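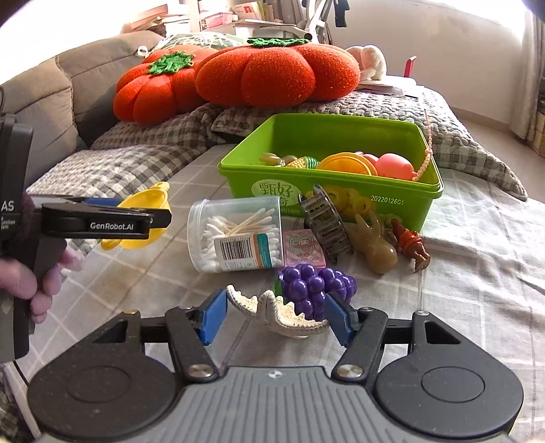 1 min read

To: Hilovell Toy and Household Swap list
Date: February 12, 2019
Subject: Re: Sorting small things before the swap

> We have 7 bins promised for the Mostitz hall and I still don't know what
> people mean by "mixed small items." Last November we opened a bin and had
> to sort it on the floor. Can play food and bathroom things be kept apart
> this time? Also, is a bin with only part of a food set worth bringing?

Yes to both. I went through ours on the bedspread. The green bin is for play food only. It has the bananas, the corn cob, the peach, a yellow plate and an orange dish in it. The purple grapes belong with them and are going in too.

The cotton swabs and the gray hair claw are household, so they go in a separate bag. Same for the yellow funnel. I would put the white starfish dish with household as well, even though children always pick it up. If someone at Mostitz feels strongly about it, move it.

The octopus and the little brown and orange figure are toys but they are not food. Last time figures ended up under the plates and got missed. Please use the shoebox marked Tamura for anything that size.

Part sets are fine. Write "part set" on a piece of tape and stick it on the lid or the side. Leave any printing on the bin alone, it doesn't matter for us.

I can bring 2 bins on my first trip. The hall opens at 6 and the side door is the easier one with a cart.

Brudov Street pickup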